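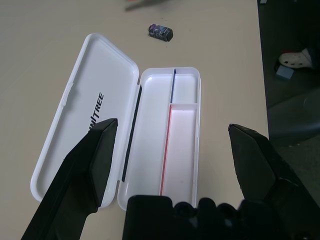 The case opened flat, lid on the left and tray on the right.

Home | Reviews | Storage | Desk | Archive | Contact

Small White Parts Case, Three Compartments
Reviewed by Melur Ismail, Aug 24, 2019
Print this page | E-mail this review

I have been using this case since April for the small things that used to roll around in my desk drawer. It is a white plastic box with rounded corners and brand lettering inside the lid. A clip on the edge of the lid holds it shut.

The layout is simple. One long compartment takes up nearly the full length of the tray, and the other side is split into a small square and a longer section. I keep pens and a short screwdriver in the long one, spare batteries in the longer section, and screws in the square. The dividers don't move, so measure your longest item before you count on it fitting.

The lid folds down flat on the table, and I like that more than I expected to. My old Pledstead box had a lid that stood half open and tipped the whole thing over when it was empty.

The base is shallow. Thick markers are a problem, and a full roll of tape won't go in at all. The white plastic also shows pencil dust after a week or so. A damp cloth takes it off.

I open and close it maybe 16 times on a working day. The clip is still tight and the hinge has not cracked. Chae-won Joo has the same case in her sewing room and says the square section is too small for bobbins.

Good for a desk or a bag. For a workshop I would buy something deeper.

Rating: 7 out of 10

Print this page | E-mail this review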